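Skovia Completes Refit of Shared Workroom at Plirkden

September 5, 2019

Skovia has completed the refit of the shared workroom on the ground floor of its Plirkden building. The room returned to regular use this month and is open to all departments that hold a bench allocation for the coming year.

The work covered the walls, the tables, the floor and the storage along the corridor side. It was carried out in two stages so that the adjoining rooms could remain in service. The first stage dealt with the old shelving, which had been fixed to the walls over many years and had left a large number of holes and filled patches behind it. The shelving was taken down and the walls behind it were repaired and repainted. The tables were replaced in the second stage.

Total floor area affected by the project was 1,249 square feet, of which 780 square feet is the main working area. The remainder is made up of the storage bay, the entrance and a small washing-up space.

"The previous room had served its purpose well, but it had become difficult to keep clean and difficult to light," said Sumathi Acharya, head of buildings and services. "Staff asked us for plain surfaces, light colors and fewer things on the walls. We have tried to follow that request closely, and we are grateful to the departments that gave up their space while the work was being done."
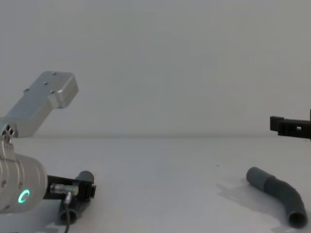
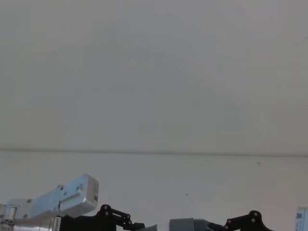 Light-colored wall surfaces in the refitted workroom at Plirkden. The white tabletop appears in the first picture.

The choice of white for the tabletops followed a period of consultation with regular users of the room. Several departments handle dark parts such as tubing and short lengths of hose, and had reported that small items were hard to find on the old brown benches. A dark surface was considered for one end of the room but was not adopted, as most users preferred to have the same finish throughout.

Notices, rotas and wall charts will no longer be displayed above the tables. A notice board has been provided in the corridor for this purpose – departments are asked to remove out-of-date material from it at the end of each month. Nothing should be taped, pinned or screwed to the walls without written approval from the buildings and services office.

The contents of the former shelving were sorted before the work began. A total of 1,779 items were listed, and each department was invited to claim what it wished to keep. Unclaimed items in good condition were transferred to the Flores store, where they may be requested in the usual way. The list remains available at the front desk for staff who believe that something of theirs was moved in error.

Storage in the new bay consists of 94 numbered bins. Each bin is assigned to a department, and the assignments are posted inside the bay door. Long items, including tubes and rods that do not fit in a bin, should be stored upright in the rack beside the washing-up space. Bins that have not been labeled by the end of September will be treated as available and may be reassigned.

Users of the room are reminded that the tabletops should be wiped down with a soft cloth and mild soap after each session. Scouring pads and strong solvents must not be used. Cutting should be done on the mats provided, and any scratch or stain should be reported to the front desk so that it can be dealt with early.

Bookings continue to be made through Tudance. Reservations entered before the refit have been carried over, and departments should check that their times are still correct. Sessions may be booked up to four weeks ahead, with a limit of two sessions per department in any one week during busy periods.

The washing-up space will close briefly later in the month for the fitting of a new sink. Access to the main working area will not be affected. Questions about the refit should be sent to the buildings and services office at Plirkden.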